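Sarell Backdrop Paper, Graduated Series

Product overview
Shipping and handling
Care

The Graduated Series is a printed background paper for portrait, catalog and tabletop work. Each sheet carries one smooth change of tone from top to bottom, so you get a darker upper area and a lighter lower area with a single key light. It saves setting up a second light just to shade the background.

The paper has a matte face and does not throw back glare from a softbox placed close to it. It is stiff enough to hang flat from a crossbar once it has relaxed, and it will take a gentle curve down onto a table or floor. Sharp folds leave a mark that cannot be removed, so plan your sweep before you clamp the bottom edge.

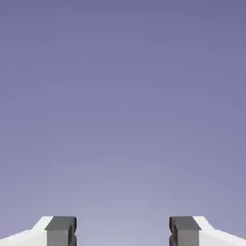

Color reference: slate violet at the top, fading to pale lilac-gray.

Screens vary, and purples vary more than most colors. If you need to match an existing set, order a swatch first. Swatches are cut from the dark end, the middle and the light end of the sheet and are sent by regular mail. Cool LED panels push the violet toward blue. Warm lamps pull the light end toward plain gray.

Sizes
Half width: 4 feet by 6 feet
Full width: 6 feet by 90 inches

Both sizes come on a cardboard core with end caps. The half width fits the Filberg tabletop stand with no trimming. For the full width we suggest the Hanrahan crossbar, sold separately, or any bar that will pass through a 3 inch core.

Hanging the paper
Let the roll stand upright in the room overnight before you open it. Hang it with the dark end at the top, or turn it over if you want the weight of the color near the floor - both ways work. Keep your subject a few feet forward so its shadow does not fall on the light area.

Care and storage
Dust with a dry, soft brush. Do not use water or tape on the printed side. Store rolls on end, away from direct sun, in the sleeve they came in. Rolls left lying flat tend to sag in the middle and will show ripples.

Ordering
Full width rolls ship from our Hollerbridge warehouse by freight only. Half width rolls go by parcel. Opened rolls cannot be returned, but rolls damaged in transit will be replaced - please keep the carton and the end caps until you have checked the paper.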